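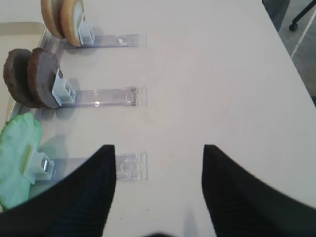 ## 3.2 Portion cues and stated appetite

**Figure 2.** Clear plastic strips on a white tabletop, with small clips at their left ends holding flat, food-like pieces upright.

Children in the Munport sample were asked how much they wanted to eat before lunch and again after it. Of the 100 children enrolled, 90 completed both interviews. The rest were absent on one of the two visits and are left out of the results below.

Stated appetite before the meal was a weak guide to the amount eaten. Children who said they were "very hungry" left nearly as much on the plate as those who said they were "a little hungry." The gap was larger at the Vutmont site, where lunch was served later and morning snacks were not allowed. Similar results were reported for younger children in the Chow survey, although that study relied on parents' reports and did not weigh leftovers.

Plate size had a clearer effect. When the same serving was placed on a smaller plate, 17 children asked for less food at the second interview, and 19 asked for more. The remaining children gave the same answer both times. We did not find a difference by age, but the age range was narrow.

Two limits should be noted. Interviews were done in the lunchroom, and children could sometimes hear one another's answers. Menus also differed between sites, so the comparison with Vutmont should be read with care. Weighing procedures follow Jugah's protocol and are given in Appendix B.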